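Unit 4: Faults in the field
Handout 4.3 - The dropped tumbler and the slipped calibration

Read this before the tutorial and bring your marked-up copy of the fault log. It follows on from 4.2 (sensor drift), and you will need the definition of gripper width from that handout.

Background

Delto ran a home collection program in which people used a hand-held gripper to record everyday tasks on their own desks and benches. The recordings were used to train a policy for a two-finger arm, the Prindus. The hand-held tool and the arm had the same fingertips, so a width measured on one was supposed to mean the same thing on the other. The whole program rested on that.

The batch we look at this week had 331 episodes in it, all of them picking up or moving drink containers. Trials on the arm began in April. Out of 300 trial grasps, the arm dropped or knocked over the container in 37. Most of those were on tall containers that get narrower towards the base. Short mugs gave very little trouble.

The first explanation

The first fault report put the drops down to poor friction at the fingertips. This was a reasonable guess. The pads had been on the arm for a while and there was visible wear on the inside faces. The pads were replaced, the trials were repeated on the same containers, and the drops kept happening. The report was closed anyway, with the note "pads renewed, monitor". You will see that wording in a lot of maintenance records. When you do, look for who was meant to monitor, what they were meant to measure and when they were meant to stop. In this record none of the three is filled in.

The second explanation

Warrick Rewi reopened the report after he plotted commanded width against measured width for the failed grasps. The arm was doing what it was told. It closed to the width the policy asked for, within tolerance, every time. The width it was asked for was too large. On a straight-sided mug the force controller took up the difference and the grasp held. On a tapered body the fingers touched high up, near the lid, and the container tipped below them as it was lifted.

So the fault was in the training data. To find it, the team had to go back to the recordings and look at them one at a time.

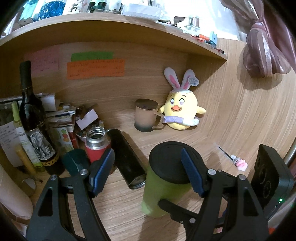
Width on the hand-held tool was worked out from the position of the fingertips in the camera view, using a calibration taken at the start of each session. The operator closed the jaws fully, opened them fully, and the software stored the two end points. Everything in between was interpolated. The method is cheap and it works well, provided the camera stays where it was when the end points were stored.

In one group of sessions it did not. The camera mount had a single clamp screw, and on one tool the screw had been done up without its locking washer. Over a session the camera rotated slightly downwards. The jaws still appeared in view and the recordings looked normal to anyone flicking through them. The stored end points no longer matched, and the computed width crept up as the session went on.

Busy surroundings made it harder to pick. The lens is very wide, so straight edges already look curved in a good recording, and reviewers were used to ignoring that. There was no fixed mark in view that they could compare from one recording to the next.

Why the checks missed it

Three checks were in place. Work through each one before you read the notes.

Check A, calibration at start of session. Passed. The tool was in good order at that point.

Check B, automatic range check. Passed. The check rejected any width outside the physical limits of the jaws. A value that is wrong but possible goes straight through.

Check C, human review. Passed. Reviewers were asked whether the task had been finished and whether the object stayed in view. They were not asked about the width trace, and the review screen did not show it.

A closing calibration would have caught the fault at once. It had been in the original procedure and was taken out to shorten the sessions.

Safety note

All of the trial drops were onto a padded bench with empty containers. The Prindus was due to go on to trials with hot drinks and people seated at the same table. Under the hazard register we used in Unit 2, a lidded container of hot liquid dropped within arm's reach of a seated person is a severe outcome, whatever the likelihood. The reopened report was what stopped those trials. Nothing in the program's own gate process would have done so, because the first report was marked closed.

Corrective actions taken

Locking washer fitted to every tool and the screw torque-marked with paint.
Closing calibration put back, with the session held if the end points differ from the opening ones.
Width trace added to the review screen.
All sessions from the affected tool removed from the training set.
Fault reports can't be closed on "monitor" without a named person and an end date.

For the tutorial

Read form 1003 in the course folder, which is the original fault report. Mark the sentence where a cause is first assumed.

Draw a fault tree with "container dropped" at the top. Keep the worn pads on it and show why that branch was ruled out.

Cosgrove, chapter 6, covers common-cause failures. Decide whether checks A and C are independent and be ready to defend your answer.

Groups using the Drernix tools in the lab should check the clamp screw before starting and sign the sheet on the cabinet door.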